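3.2 Setting up and looking after the handheld units

We have found that most of the trouble people run into with handheld grippers comes well before any learning is done, so we would like to spend a little while on how ours are kept in working order. The units at the Ivcombe site are looked after in the same large room where they are used, which saves a good deal of walking back and forth. A fiducial cube stays out on a desk nearby as a common reference, and each unit is shown to the cube at the start of a session so that its pose estimate can settle (Figure 4).
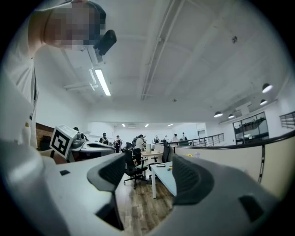 Figure 4. View from one handheld unit between its two dark fingers, with the marker cube and a second unit on the desk to the left.

The start-up routine, which we borrowed in large part from the Allau protocol and then softened for our own needs, has 11 steps and takes up to 9 minutes once a person has done it a few times. The fingers are opened and closed slowly while the operator feels for any grit or catching. The pads are looked over for wear, and the Wundness software then checks that the opening width it reads agrees with a gauge block. We do like people to take their time with this part – a sticky finger is easy to miss when everyone is keen to get going!

Pads are replaced after 200 grasp cycles of the heavier tasks, or sooner if the surface has gone shiny. Cables deserve just as much patience. A loop that is too short will tug at the wrist, and one that is too long finds its way into everything, so we leave enough slack for the forearm to turn freely and check the connector whenever the unit changes hands. Figure 5 shows the marker and the cable on a unit in the hand.

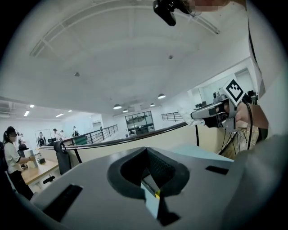
Figure 5. A handheld unit with its square marker on top and a black cable looping down; white cloth or tissue is wrapped around the fingertip.

The square marker is handled by its edges and wiped with a dry cloth. Early on we lost six recordings to a smudged corner, and the Caputo calibration script now refuses to start if any corner is read with low confidence.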